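Keeping two arms in step: a shared clock and a hand-over check for a two-arm table
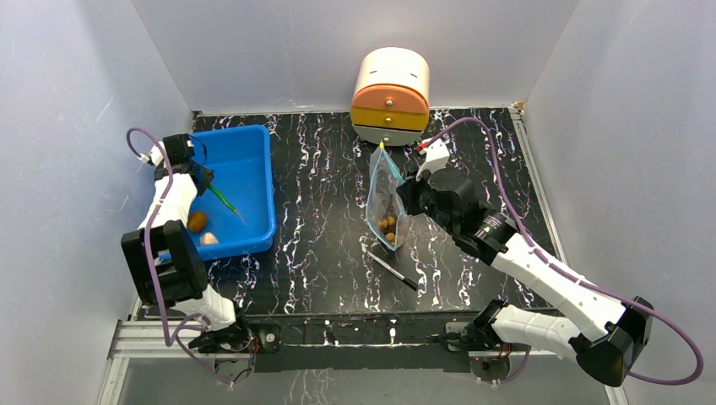
Seung-woo Geum read a draft of this page and wrote back that most people should start with one arm and leave the timing alone until they have to deal with it. Fair enough if you are only learning the tools. But if you already know that your task needs two arms, timing is the first thing to get right, and it is easier to put in at the start than to add later.

This tutorial covers the timing layer and the small planner that sits on top of it. By the end you will have both arms running from one loop, a table of which arm may enter which part of the workspace, and a check that stops one arm from starting its next step before the other is ready. It does not cover grasp detection or training a policy.

What you need

Two arms with position control over a network or serial link, and a driver for each that lets you send a joint target and read the joints back. A gripper on each that reports its opening. One computer. I use Python for the planner and leave the motor drivers as they came. I call the planner Gostley, after the folder it started in, and the settings file is gostley.conf. Change the names to whatever you like.

Have the emergency stop within reach for every step below, including the ones that look harmless. The second test run in step 4 is the one most likely to surprise you.

The task used in this tutorial

The working example is a mixed table. A blue bin stands on the left with small loose things in it, a little three-drawer cabinet stands at the back, and there is a zip bag in front of the cabinet. The left arm works in the bin. The right arm handles the bag. They have no reason to meet for most of the job, but both have to cross the middle at some point, and that is where trouble starts.

Step 1. Run both arms from one loop

The usual beginner layout is two scripts, one for each arm, each with its own loop and its own sleep call. It works for a few minutes. Then the two loops drift apart, and a move that was meant to be shared arrives at one arm before the other.

Put both arms in a single loop instead. Each pass does the same things in the same order:

read joints, left
read joints, right
read gripper openings
work out the next targets
send target, left
send target, right
wait until the next tick

Read everything before you send anything. If you read left, send left, read right, send right, the right arm is always planning against a left arm that has already been told to move, and the distance check in step 3 will be slightly wrong in a way that is hard to find.

For the wait, do not sleep for a fixed time. Work out when the next tick is due and sleep until then. If a pass runs long, the next wait is shorter and the loop catches up. If it runs so long that a whole tick is missed, write a line to the log and skip that tick. Do not try to send two targets in a row to make up for it. The arm will jerk.

My loop runs at 200 passes a second. Slower is fine for this kind of task, as long as both arms have the same rate.

Step 2. Stamp every reading

Each joint reading gets a time from the same clock, taken when the reading arrives. Use the computer's steady clock and not the wall clock, which can jump when the machine syncs with a time server.

Store the reading as a small record:

arm: left or right
time: steady clock, in milliseconds
joints: list of angles, in radians
grip: opening, in millimetres

Now compare the two stamps on each pass. Set the limit in gostley.conf:

max_skew_ms = 7

If the left and right stamps are further apart than that, the planner holds both arms where they are and waits for a fresh pair. One bad pair now and then is normal. A steady stream of them means that a driver is returning old readings. Check the driver's buffer first. Many keep a queue and hand you the oldest item, and you want the newest one.

Cameras need the same treatment. If you have one on each wrist, stamp the picture when it comes in, then subtract the delay you have measured for that camera. Measuring it is simple: show the camera a clock on a screen, save what it sees, and compare the time in the picture with the time on the stamp. Take several readings and use the middle value.

Step 3. Divide the workspace

Draw the table top from above and split it into zones. Four are enough here:

BIN: left arm only
BAG: right arm only
DRAWERS: either arm, one at a time
MIDDLE: either arm, one at a time

The first two need no checks beyond a fence. The other two need a lock. Before an arm moves into a shared zone it asks for the lock, and if the other arm has it, the move waits. The lock is given back when the whole arm has left the zone. The gripper being out does not count.

That last point catches people. The forearm and elbow sweep through a lot of space behind the gripper, and a planner that only looks at the tip will say that the middle is clear when there is a forearm lying across it. Model each arm as a chain of capsules (a line with a radius), one for each link, and test every capsule against the zone. Add the gripper and the camera bracket as extra capsules. Brackets are easy to leave out and they stick up further than you think.

Cables need some room as well. I don't model them properly. I make the capsules for the forearm and wrist fatter until the cable fits inside, then add a bit. It wastes space but it has been reliable.

On top of the zones, keep a plain distance check between every left capsule and every right one. If the shortest distance drops below the limit, stop both arms. The zones are there for planning and the distance check is there for mistakes, so do not remove one because you have the other.

Step 4. Test with nothing held

Run the full sequence at one tenth speed with the grippers open and nothing in them. Watch the log and not the arms, with a hand on the stop. Look for:

LOCK WAIT lines. There should be a few. None at all probably means the locks are not being asked for.
SKEW HOLD lines. Rare ones are fine.
TICK SKIP lines. Any at low speed means the loop is doing too much work.

Then run it again with the start of the right arm delayed on purpose. Add this to the settings:

test_delay_right_ms = 840

Nothing should go wrong. The left arm may wait at a lock where it did not before, and the sequence should still finish. If it fails, some step is relying on luck, usually a move that assumes that the other arm has gone by now. Find that move and make it wait for a condition.

Do the same with the left arm delayed. Weronika Domański suggested changing the delay at random on each run and leaving the arms to it for an afternoon, and this found two faults in my own set-up that the fixed delay had missed.

Step 5. Write steps as conditions

This is the part that makes the planner useful. Each step in the sequence has an arm, an action, a condition to start and a condition to finish. No step has a start time.

step: hold_bag
arm: right
start: right.grip open, zone BAG free
finish: right.grip closed on object

step: place_in_bag
arm: left
start: hold_bag finished, left holding object
finish: left.grip open, left outside zone BAG

You will notice that the second step sends the left arm into a zone marked for the right arm only. That is allowed as a named exception. The right arm has to be still, and the planner treats its joints as locked until the left arm has gone again. Write exceptions out one by one. A general rule that lets arms share a zone when one of them is still sounds tidy, but a paused arm counts as still, and it can start again at any moment.

Closed on object needs some care when the object is thin. A gripper that has pinched the edge of a plastic bag reports an opening very close to zero, the same as a gripper that has missed. Opening alone will not tell you which. Use motor current as well if your driver gives it, or have a wrist camera look for the bag after a short lift. With thin plastic I trust the camera more.

Pens and brushes have a different problem. The gripper reading is good, but the object sticks out well past the fingers and the planner does not know about it. When a long object is held, add a capsule for it, attached to the gripper, and take it away again on release. If you don't know the length, use the longest thing on the table.

Step 6. Bring the speed up

Go from one tenth to a quarter, then half, then full, with a set of runs at each. I do 106 at full speed before I call a sequence finished. That number has no theory behind it, it is how many fit into the time I had when I first did this, and I have kept it so that results can be compared.

Keep the logs from every run, good ones too. When something fails later, the first question is what the skew and the lock waits looked like when it was working.

Common faults

Both arms stop and neither will move. Each holds a lock that the other wants. Make every step ask for all its locks at once, in a fixed order, and give them all back if it can't have the full set.

The distance check trips in open space. The two base positions in your settings are wrong. Measure them again from one corner of the table, and check the rotation of each base as well as its position.

One arm shakes slightly when it is waiting. You are sending it the joints you just read as the new target, so it follows its own noise. Save the target once when the hold begins and send that same one until it ends.

The sequence runs well in the morning and badly later. Look for something else on the computer, such as a backup or a log viewer left open. Mine was a file sync that started at 2 pm.

The next page in this set covers recovery: what to do when a finish condition never comes true, and how to back an arm out of a shared zone safely.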